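Subject: Re: [kulura-list] Draft bylaw on parental leave for contract staff
Date: 12 February 2020

Hello all,

Replying to the note below, and trimming it so that the people reading on their phones don't curse me.

> The draft went up to the Drotby council office with the leave section
> unchanged. Contract staff get 28 days, permanent staff get 100. We were
> told the difference "reflects the nature of the engagement." Comments
> are open until March. Could members please send something in, even a
> paragraph?

I have now read the draft, including the annexes, so you don't have to. The nature of the engagement, in case you were wondering, is that a contract cleaner at the Plulten clinic does the same shifts as a permanent one and has a baby of the same size.

The definition of "primary caregiver" in section 2 is the part I would go after first. It says the mother, or "in exceptional circumstances another adult." A father looking after his own child is thereby an exceptional circumstance. I have met several and they seemed fairly ordinary. Grandmothers, who raise a good share of the children in this district, aren't mentioned anywhere, though the annex finds room for a paragraph on the correct color of ink.

Then there's the notice period. Seven weeks in writing, to a supervisor, countersigned. Most of the contract workers we talk to have agreements shorter than that, so they would have to give notice before being hired. I would like to see the form for this.

What I suggest we send:

- one leave period for everyone, whatever kind of contract they're on
- "a parent or guardian" in place of the section 2 wording
- notice "as soon as practicable," which is what the older Jacquet agreement had and which bothered no employer that I ever heard of
- the complaints procedure moved out of the annex and into the text

I can put the first version together if someone else will do the translation. My last one was described as "brave."

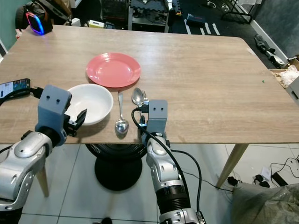
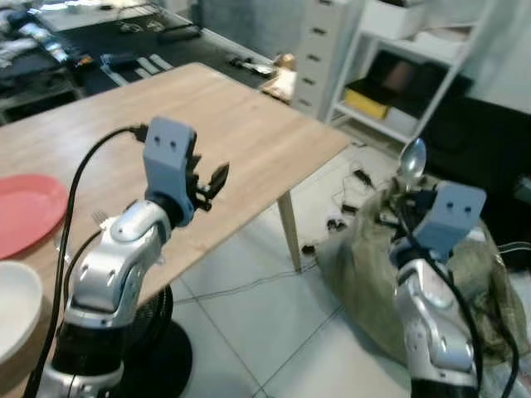
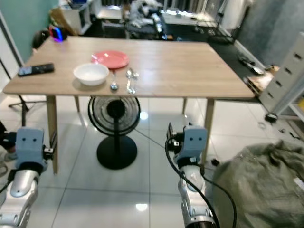
Moving the complaints procedure won't help much unless the deadline in it changes too, according to a reply that came to me off-list from a member in Plulten. She had to use the current one and got two weeks to file, counted from the date on the letter. The letter took most of that to reach her. She asks that we say "from receipt" and be stubborn about it. She also thinks my ink joke should stay out of the submission, and I am prepared to be outvoted.

So add that to the list. I agree with her on the deadline. It's the sort of thing that gets waved through as drafting and then decides who can complain at all.

On the question of whether to sign as Kulura or as individuals: both, please. The office logs an organization as one comment however many people belong to it, and it logs a person as one comment too. The arithmetic is theirs. If you write on your own, change the wording a bit, as identical letters were lumped together last time and stapled.

Anyone who has been on a contract in the district and been refused leave, or given it and then not renewed, please write to me directly and not to the list. I won't use names or workplaces. A few lines about what happened is plenty, and you don't need to know the section number.

I'll send the draft text round when it's fit to be seen. The hall at Drotby is free for a meeting if people want one, but bring a sweater, the heating there is also subject to consultation.

Regards,
the list moderator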